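Skakstead to Release Second Edition of Dodorard in October

A smaller box, a shorter rulebook and a claim we expect players to test for themselves

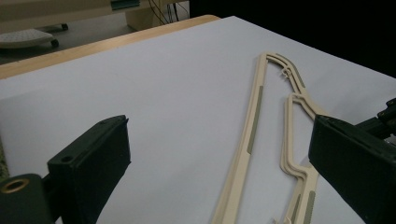

Aino Valtonen doubts the new edition will save anyone an evening: the old game ran long because people argued over the trading round, and the trading round is still there, she told us after playing a preview copy.

We printed that remark because she may be right. Skakstead's second edition of Dodorard, the board game of rival river towns, cuts the card deck from 686 cards to 123. Whether that makes a better game is another matter. Plenty of second editions promise a faster game and deliver a thinner one.

The player count stays at three to 6. Solo rules were tried and dropped – they felt like homework. The Plirkach expansion, which many owners bought and few seem to have finished, will not work with the new deck, and we have no plans to patch it.

Designer Sotiropoulos has kept the flood track, against some advice. "I still don't know if it's fair," the designer said. "I do know that people remember it."

First edition owners should read the rules, free on our site from October, before they spend any money. If the old box still gets played, there may be little reason to replace it. Review copies can be requested through the Skakstead press desk.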